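Notebook, two-arm cell, Cundale workshop
21 March 2022
Entry by Illia Tkachenko, with Rostyslav Kovalchuk on the leader arms for the second half

Good long session! The drawer task is finally starting to feel like a real task. Writing it all down tonight before I forget which settings we ended on.

Wiring first

Rerouted the cable on the right arm. It used to tug when the wrist rolled all the way over, and you could feel it in teleop as a sort of lazy lag on the last bit of travel. Now there's a proper loop at the wrist and clips along the forearm, and it moves so much more freely. I ran the full roll back and forth 51 times in a script with the log open and got no dropouts on the bus. Left arm still has the old routing. It behaves, so I'm leaving it until it doesn't.

Also retightened the base bolts on the front rail. The right base had a tiny bit of play in it, enough to throw the calibration off by the time you're reaching for the back wall.

Drawer reach

Wanted to know if the right arm could get its fingers into a bottom drawer without the elbow coming down on top of everything. Old home pose: no chance. New one keeps the elbow high and lets the forearm come in long and low from the right, and it's lovely to watch. Kept the left arm parked over by the plant for this part so I only had one thing to worry about.

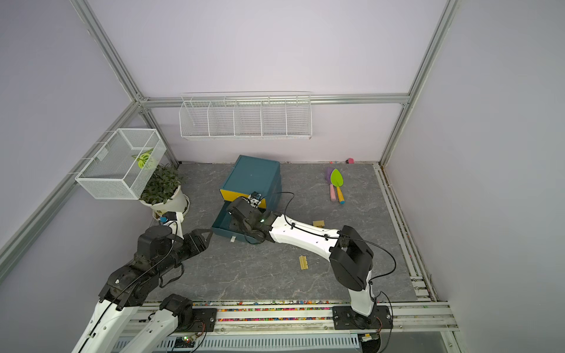 Clips into the yellow drawer

Binder clips were Rostyslav's idea and they're great. They're small and stiff, and the wire handles give you a choice of how to grab. The bad side is that the handles catch on each other when clips are piled up, so you go for one and drag its neighbor along. Clips lying apart are easy. We should log the two cases separately.

For the view from the left wrist I dropped exposure a notch, and the floor doesn't wash out any more. You can make out a handle against the drawer bottom, which was hopeless with the old setting. 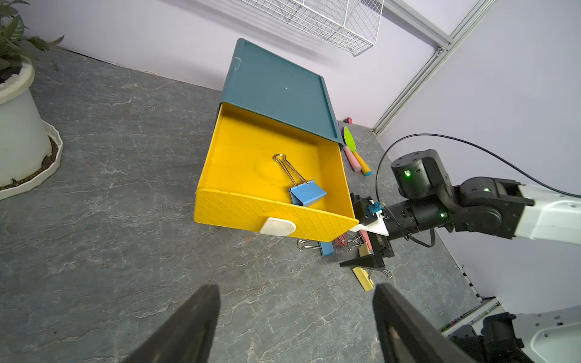
Left wrist view: blue clip in the drawer, right gripper at the corner.

Grip force is still a guess. I set the current limit by feel and wrote it on the tape on the power supply (sorry, will move it into the config). Too low and the fingers slide off the metal, too high and the motor starts complaining after a few minutes. Rostyslav thinks softer finger pads would fix both ends of that. There's a sheet of rubber in the Beddale box we could cut up.

Pile runs

Moved on to clips in a heap in front of the drawer unit, with the drawers shut and both arms starting from the new home poses. I like these poses a lot. The grippers sit on either side of the work and neither arm has to cross over the other to get going.

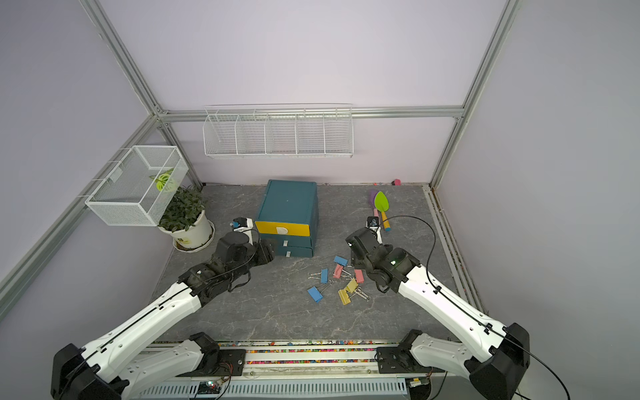
The recorder is set to stop at 3,000 frames per run, and that felt a bit tight for the pile. Rostyslav is quicker than me on the leaders -- he goes in from above and lifts straight up, where I keep trying to scoop sideways and end up chasing the thing across the mat. I'll copy him next time. We saved 115 runs altogether, counting the ones from the drawer section, and I haven't gone through them for bad starts yet.

One bug: run 2 of the pile batch saved with the left and right wrist streams swapped. Restarting the recorder cleared it, but I want those camera names pinned by port before we do another big batch.

Still to do
Pin camera names by port
Cut finger pads and try them on the right gripper first
Current limit into the config file, off the tape
Redo the left arm cable the same way as the right
Ask Rostyslav for his leader arm trigger spring, mine is way too stiff

Poses are saved in the shared folder under drawer_home. Please don't overwrite them, make a copy if you want to fiddle.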